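How to Find a Sponsor for Your Small Badminton Tournament

7 min read

When our club ran its first open tournament, I thought sponsorship was something that happened to other people, the kind with television cameras and a banner the length of the hall. Then Fionnuala Madigan, who was doing our accounts that year, showed me what we were spending on shuttlecocks, and I started writing letters that same evening (badly, I might add, but I got better!). What follows is the way I do it now, and I hope it saves you a few of my early blunders.

Start by working out what you need. Go through the hall rental, shuttles, trophies, umpires' lunches and printing, and write a price next to each. Our first list came to more than we'd feared, but it gave us something to ask for. A business owner finds it much easier to say yes to "would you cover the trophies?" than to a general plea for help.

Next, think about what you can give back. You have more than you suppose: the draw sheets, the score tables, the back of the program, the club newsletter, a thank-you at the prize giving. We had 135 players at our last July open, and nearly all of them brought somebody along to watch. Put your own entry numbers near the top of your letter and don't round them up.

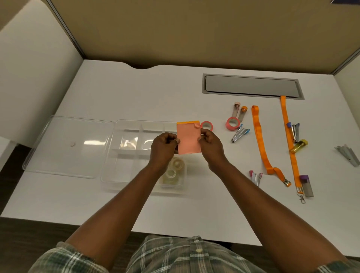
Now make your list of businesses to approach. Begin with the ones that already know you, such as the café where everybody goes after practice, the physical therapist who looks after half the team's knees, or the shop that does your restringing. I usually end up with 30 names and hear back from far fewer, so please don't take the silence personally. Domański, the bakery two streets from our hall, ignored me twice and then said yes over the counter while I was buying rolls.

Keep the letter to one page. Say who you are, when and where the event is, what you're asking for and what they'd get. Sign it with a real name and a phone number, and call a week later, mid-morning if you can, when shops tend to be quieter.

Once somebody agrees, write it down, even if you've been friends for years. Ours is a single sheet covering the amount, the date it's due, where the name will appear and how long the arrangement lasts. Ask for the logo file right then, too. I once spent until 15 minutes before the first match chasing one, and I don't recommend it.

Afterward, send a thank-you note with a couple of photos of their banner in the hall and the final entry numbers. Then ask about next year while they're still pleased with you.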